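Search this site Go
Print this page | E-mail to a friend

Task board gallery
Apr 27, 2018

Quick gallery from the bench at Gastevville, more when I get a minute. The board is the Blackwood pattern, our own build, teal panels with grey trim. Knobs, sockets, sliders, leads, all on one box. Cut the panels in November and then left them in a drawer over the summer, so some edges needed a file. Budget was over 3,000 by the end, mostly hardware. Don't ask about the first handle.
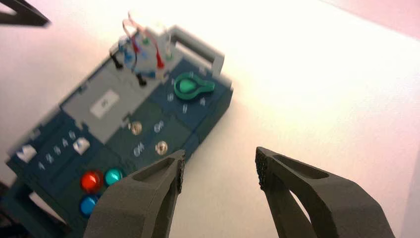

Green knob, grey handle, and the leads up top.

Printed the dial marks seperately and put them on last. Worth doing. Tried them first thing on an earlier board and wore half of them off while fitting everything else. Grey parts came from Urkia, 8 days in the post. The joints between panels are stepped, fiddly to cut but they line up on their own once you get the first corner in.

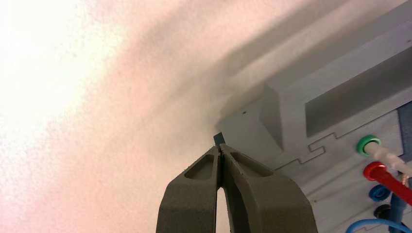 Can I use ordinary banana plugs with the sockets?
Standard 4 mm ones fit fine. Get the stackable kind if you want to daisy chain, and keep the leads short.

Sliders next. These took the longest, 81 test fits if you beleive the notebook. Too tight, then too sloppy, then too tight again.

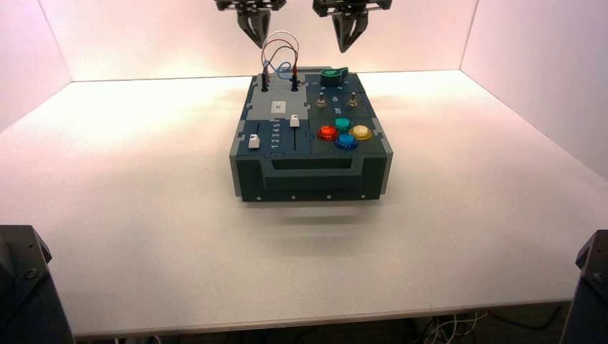
Second build (working name Mano) gets a bigger base and rubber feet. Same top layout, more or less. Keeping the white slider knobs, easy to spot against the dark panel, and the 1 to 5 scale stays beside the track. Might colour-code the leads properly too, red, blue and white is whatever was in the box. Drawings to follow, 10 sheets so far, still need tidying.

This site uses cookies. By continuing to browse you agree to our use of cookies. OK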